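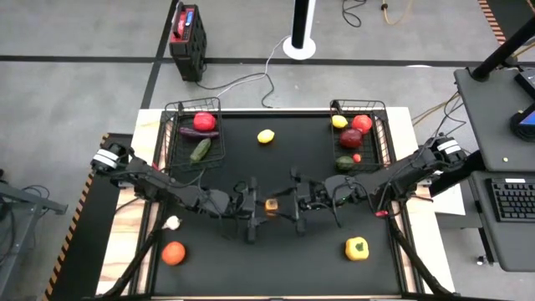
Page 2 of 3

About Kerkelach

Most "about us" pages tell you that the company has a passion. We sell and repair window blinds and shades, and we would be worried about anyone who had a passion for that. We like the work fine. Kerkelach is a small shop with a long counter and a phone that gets answered during business hours. If you read page 1 you already know the address and where to park.

We started out as the repair side of a furniture store called Avitz. When Avitz stopped taking in blinds, we kept the bench, the parts drawers and most of the customers. The drawers are still labeled in the old store's numbering, and new staff complain about it every year. We have talked about relabeling them. We don't believe we ever will.

What we think about motorized blinds

We sell them. We also talk a fair number of people out of them. The brochures say a motor will save you money on heating and cooling, and maybe in some houses it does. We have not seen a bill that convinced us. If you have a tall window over a staircase, get the motor. If you have a kitchen window you can reach from the sink, we would ask what you want it for.

The same goes for anything described as "smart." Ask the person selling it what happens when the app is no longer supported. We ask the suppliers that and tend to get a brochure back.

What we think about "blackout"

The word is used very loosely in this trade. A blackout fabric blocks light through the fabric. It does nothing about the gap down each side, and the gap is what wakes you up at five in July. Side channels help. So does mounting the shade outside the recess with some overlap. Both cost more, and we will tell you the price before you fall in love with a color.

Lifetime guarantees

We don't offer one. We have read plenty of them, and they usually turn out to mean the lifetime of the product, as judged by the maker. Ours runs 3 years on parts and 2 years on labor, and it is written on the back of the invoice in type you can read. Cords, tilters, brackets and headrails are covered. Sun fading is not covered, by us or by anybody else we know of, whatever the sample card suggests.

Repairs

Bring the blind in if you can get it off the wall. Bring the brackets too. People leave the brackets up and then we are guessing at the fit. We can restring most cellular shades and replace slats on most wood blinds, provided the maker still sells the slat. For the Jafri line we keep our own stock of spare tilters, enough for the 11 models we used to carry. The Plalum roller we can no longer get parts for, and we would sooner say so on the phone than have you drive over with it.

Sometimes a repair costs more than a new blind. You will hear that from us before the work begins. There is no charge for looking.

Reviews

We took the reviews off this site. They were real and most were kind, but every shop has a page of kind ones and we doubt they help anyone choose. Call and ask us something difficult about your windows.

Next page: Measuring your windows

Last updated 2025-12-13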